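We use cookies to improve your visit. By continuing to browse you accept our cookie policy. OK

Posted in: Beauty > Nails > How To

How to Apply a Gel-Effect Polish at Home
Nasrin Kordestani, October 2021

This method covers air-dry gel-effect polish only. Lamp-cured gel needs different removal and is not covered. I used Brinden base coat, two coats of Posta colour and Ots top coat. Allow 40 minutes, plus drying time.

Step 1. Preparation

Remove old polish with acetone-free remover. File each nail in one direction with a 300 grit file. Coarser grits leave a ragged free edge that lifts the colour. Push back the cuticles and wipe each nail plate with remover again to take off any oil. Turn off fans and air conditioning before opening the bottle, as moving air skins the polish before it levels.
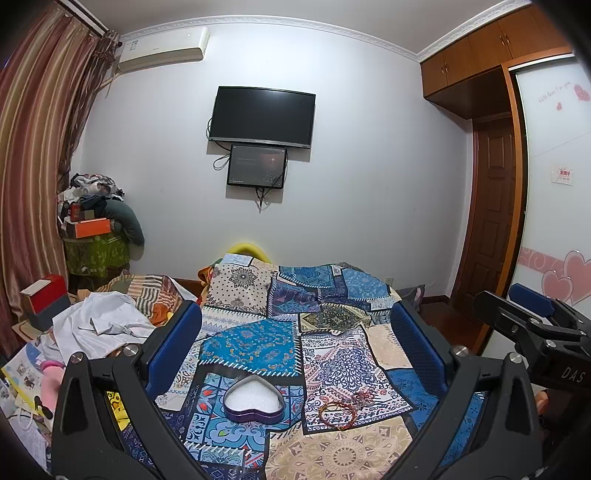

Step 2. Base coat

Apply one thin layer and cap the free edge. Leave for two minutes. The surface should feel slightly tacky.

Step 3. Colour

Wipe one side of the brush on the bottle neck. Place the bead just above the cuticle, push back gently, then draw to the tip in three strokes. Keep clear of the skin - polish on the sidewall is the usual cause of early peeling.

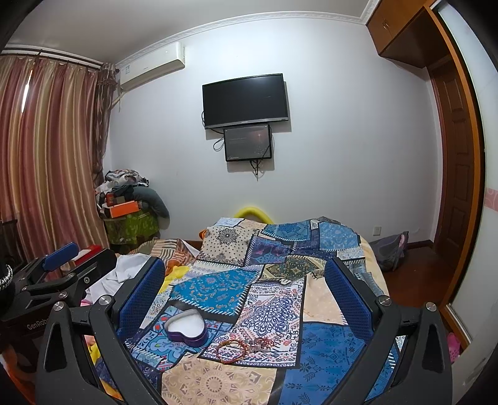
Shade choice affects the number of coats. Creams cover in two, sheers may need three. Posta 1338 is a deep plum cream, close to the dark purple sides of the heart-shaped container on the bed, and it was opaque at the second coat. Wait five minutes between coats.

Step 4. Top coat

Float the top coat on without pressing. Cap the edge again. Avoid hot water for the rest of the day.

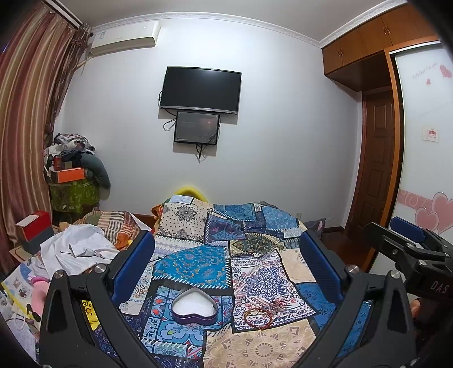 Patchwork quilt of square scarves and bandanas.

Related posts
Ellen hand cream: August review
Glass files and emery boards compared
Removing glitter polish with foil
Storing nail colour over summer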